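Help wanted, party & snack prep. Evenings mostly. Read the whole thing before you write to me please, half of the questions I get are answered further down.

Posted May 11, 2022 by Anayeli Salinas, for Breta

## What it is

Breta does snack tables. School fairs, office parties, block parties, the occasional wedding where the couple doesn't want a cake. We fill cups, lots of cups, candy and nuts and pretzels and so on, pack them in trays, drive them over, set up, come back later and clean up. Small outfit. Me, Suha Masri on orders, Arnaldo Sampaio on the van. Summer is filling up faster than last year and we need hands.

Looking for 5 people. Part time. No experience neccessary but you do need to be able to stand for a shift and not eat the stock.

## The work, in no particular order

- Filling cups. Everything gets portioned in clear plastic first, checked, then poured over into the party cup. Clear ones so you can see how high the candy comes and whether anything is broken or stuck together.
- Pouring. Sounds silly to list but it's most of the job. Low and slow, tip the clear cup over the party cup and let the pieces slide. Pour from way up and they bounce out.
- Trays. Cups go in rows, tight, so they hold each other up in the van.
- Labels for nut orders. Every single one. No label, it doesn't leave the building.
- Wiping down. Tables between every batch, not just at the end. Crumbs get into everything.
- Sweeping under the tables, around the legs. Candy rolls.
- Set up and tear down on site, if you can do weekends. Extra pay for that, see below.

Most days the cups are red. Customers ask for other colors and we do them but red is the default, white inside, the regular disposable kind everybody knows. If you've been to a cookout you've held one.

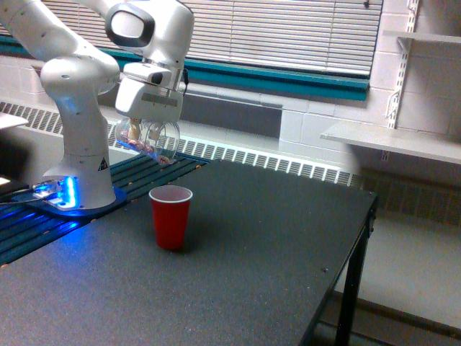
## Where

Prep room in the back of the old Mansour building, ground floor, use the side door, the front is locked after five. Painted block walls, gray tables, white blinds on the window. Please leave the blinds down in the afternoon, the sun comes straight in and chocolate doesn't like it. Don't put stock on the radiator cover either. Not even "just for a minute". Not even in summer, I don't want the habit.

Bus stops across the street. Parking in the lot behind Ommont, they're fine with it after hours, not before. Bikes can come inside in the hallway.

There's a sink and a fridge down the hall. Your food in the fridge, our food never in the fridge, different shelf in the storeroom for that. Suha will show you.

## Hours

Shifts are evening, four hours. Minimum two a week, up to four if you want them. Big orders we start earlier, you'll know a week ahead. A normal order is 100 cups. A big one is 200 and for those I want everyone who can come.

If you can only do one evening write to me anyway, I keep a list for busy weeks. Cherry Mae Malabanan started on that list in January and now she runs half of my evening shifts, so it does go somewhere.

## Pay

Hourly, paid every two weeks. I'll tell you the rate on the phone, it's different for prep and for events and I don't want to type out the whole table here. Event shifts pay more and you get the drive time. Training shift is paid too, full rate, same as any other.

Tips at events get split evenly between whoever worked it, incl. the driver.

## You should

- be 18 or over (the building's rule, not mine, can't bend it)
- have a food handler card or be ok getting one. We pay for it after your first month
- be able to lift a full tray and carry it down a hallway
- tie your hair back, no rings, no nail polish. Gloves are here, tell me if you need latex free
- be ok with nuts. We handle peanuts and almonds most weeks, so if you have an allergy this really isn't the right job, sorry
- show up on time. I'd rather have slow and on time than fast and late

Nice to have: a driver's license, Spanish or Arabic, any kind of banquet or cafeteria work. None of that is required.

## First shift

You come in, wash up, I give you a stack of cups and one bag of something forgiving, usually small hard candy. You portion a tray. We look at it together, you do another one. By the third tray people mostly have the wrist for it. Spills happen, anything that lands on the table goes in the trash and you fill that cup again. Don't put it back, don't try to save it. I won't be mad about a spill, I will be mad about a saved one.

After that you work next to Dima Bataineh for 7 shifts and then you get your own table.

## How to apply

Message or call the Breta number, or leave a note with Suha at the side door any evening. Email is slow, I get to it at night. Tell me:

1. your name and how to reach you
2. which evenings you can do, and from when
3. if you can work weekends / events
4. food handler card yes or no
5. anything about your schedule I should know, school, second job, kids, whatever. It's fine, I just need to plan around it

No resume needed. If you have one send it, I'll read it. References are good but a phone number of somebody you've worked for is enough.

I'll call back everyone who leaves a number. If it's been over a week and you heard nothing then I lost the note, so try again. Two of you can apply together, friends are fine, I just might not put you on the same table.

Please dont apply for delivery only, Arnaldo has that covered for now. If the van work opens up I'll put up a seperate ad.

Anayeli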